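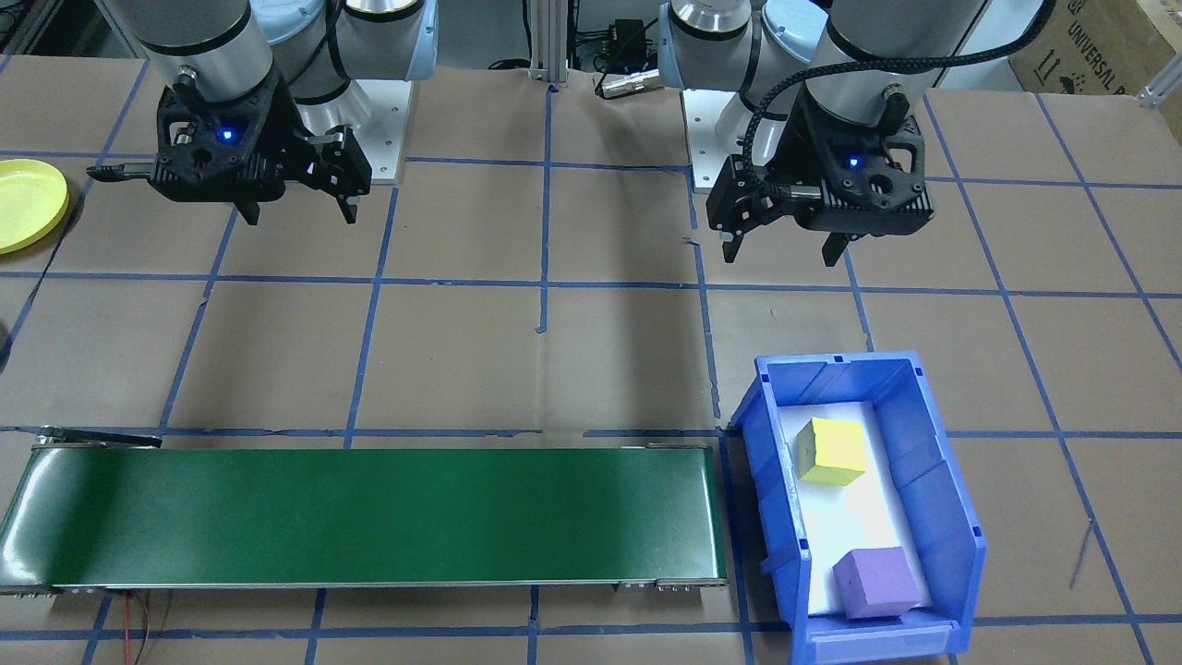
Two arms, one conveyor and a blue bin with a yellow cube and a purple cube in it, on the Plakska club's work table at Kima Community College.

College robotics club would like its two arms to stop being so polite

By the Campus Desk
Saturday, March 22, 2025
Last updated: 4:40 p.m.

KIMA - For most of the winter, the hardest problem facing the Plakska robotics club was manners.

The club has two robot arms, mounted at the back of one table in the basement of the Bayram Building, and a program that is supposed to keep them from hitting each other. It does. Under the version the students ran through January, each arm would notice that the other one might want to move, and would hold still to let it. The other arm, running the same program, would do the same. Then everybody in the room would go get a snack.

"We left them like that over lunch once to see who would crack," said A-yeong Chae, the second-year student who leads the club. "Neither of them did. In terms of safety it was our best day of the semester."

The club is getting ready for the Stillix Sort, a regional student contest in July in which foam cubes ride in on a conveyor belt and have to end up in a bin. That is the whole event. A four-year-old could do it, and last spring one did, at the college's open house, in less time than it took the club to find the power switch.

The contest has 16 teams signed up. Each round uses nine cubes, and the rules say both arms have to do some of the work, which rules out the strategy the club liked best. A cube counts only if it stays in the bin. A cube on the floor counts against you. A cube held in the air when time runs out counts as nothing, and according to Chae it hurts more than the one on the floor.

Plakska has entered once before, and the club's official account of that day is one sentence long: "The team attended." The unofficial version involves a belt that had been wired up to run the wrong way. The cubes were carried away from the arms in good order and delivered to the feet of a judge, who picked them up and gave them back.

The direction of the belt is now on the checklist, at the top, underlined.

So is the paper. The table is covered in brown kraft paper marked off into squares with blue tape, a system the club settled on after trying to describe places on a bare tabletop out loud. A fair amount of a robotics student's life goes into saying where something is to someone who is looking at a laptop, and "over there, no, there" had run its course. Members now call out squares, with the calm of people playing bingo. They still argue over which corner you start from. There was a vote. The losing side has kept its own numbering and uses it under its breath.

The conveyor is a short one with a dark green belt and metal rails. The blue bin next to it has a white sheet on the bottom, and the members can talk for a surprising length of time about that sheet. Last fall they did their practice runs with the bin bare, and the camera program that was supposed to tell cube from bin would now and then give up and report that the bin was full, or that there was no bin. One afternoon it insisted that the bin was a cube, and an arm made a sincere effort to pick it up.

The white sheet fixed most of it. The members had spent two weeks rewriting the program before somebody tried the sheet.

"I don't want to talk about the two weeks," Chae said, and then did, for some time.

Plakska has 13 members this year, drawn from the engineering technology program, the nursing program and, in one case, a ceramics class that meets across the hall and lets out early. Meetings are on weeknights and run long. The first half hour goes to starting things up and the last half hour to shutting them down, and Chae said the club had looked into having only the middle part.

The politeness problem was solved, more or less, at the end of February. The first fix was to give one arm the right of way at all times. It worked for an evening. The arm with priority took every cube on the belt while the other hung there with its gripper open, and the students who had drawn up the work plan for the second arm began to take it personally. There is also the rule about both arms, so the fix would have cost them every round they entered.

The second fix was a timer, which had the arms taking turns whether or not there was anything to pick up. It made for a very fair machine. About half its effort went into reaching for nothing.

What the club uses now is closer to a property line. One arm has its side of the table, the other has the other side, and there is a strip in the middle where an arm has to ask. If it gets no answer it goes ahead anyway. Members refer to this as the Thanksgiving rule, and it has been in place for nearly a month with no collisions and only one incident, in which a student reached into the middle strip for a pen and set off a stop. The program was right and the student was wrong, and the log says so.

There is still the matter of letting go. Picking up a foam cube is easy enough, as foam forgives a clumsy grip. Putting it down is where the club loses its evenings. A gripper that opens too high drops the cube, and a foam cube dropped from any height goes where it likes. A gripper that opens too low has already pushed the cube into the floor of the bin, which stores up the energy and gives it back when the fingers part. The club has filmed this in slow motion, and the video is the most popular thing it has ever put online. A comment under it reads, in full, "same."

Members have strong feelings about individual cubes as well. The purple ones are held to be better behaved than the others. No test has backed this up, and the student assigned to run the test was accused of favoring yellow.

The college pays for the room and the electricity. Most of the rest comes out of club dues and a bake sale. The sale did well this year on the strength of a lemon bar whose maker has since graduated, a loss that Chae put on the same level as the camera trouble. A request for a second table, so that the club could practice without having to clear off the first one, has been with the facilities office since the fall. It came back once, with a note asking whether the robots could share.

Between now and July the plan is to practice full rounds, start to finish, with a stopwatch and somebody playing the judge. The part of the judge is popular. It comes with a chair and the power to say "no" without giving a reason, and members sign up for it well ahead of time.

Chae would not say how many cubes the club is getting into the bin in a typical round. She did say the figure was higher than it was at last year's contest, where it was zero, and that she was comfortable with the direction of the trend.

She was more open about the goal. The club would like to finish somewhere in the upper half, she said, and it would like to do that while both arms are moving. If it comes down to one or the other she would take the moving. Several members nearby said they would take the upper half. A short discussion followed, and at the end of it the matter was put off until after spring break.

The club is open to any enrolled student, with or without experience, and new members are taken through the end of the term. They start on belt duty, which means setting cubes on the conveyor by hand, one after another, while other people say "again." Most stay. The ceramics student, who came in looking for an outlet to plug in a heat gun, is now in charge of the bin.

Plakska will hold an open practice in the Bayram basement on the first weeknight after break. Visitors can watch from behind the line by the door, and are asked to keep their hands off the cubes and their opinions on the numbering to themselves. There will be lemon bars, made from a recipe the graduate left behind. Chae has tried them and describes them as a work in progress.

Contact the Campus Desk: Student Media Office, Kima Community College
Copyright Kima Community College Student Media. All rights reserved.
Back to top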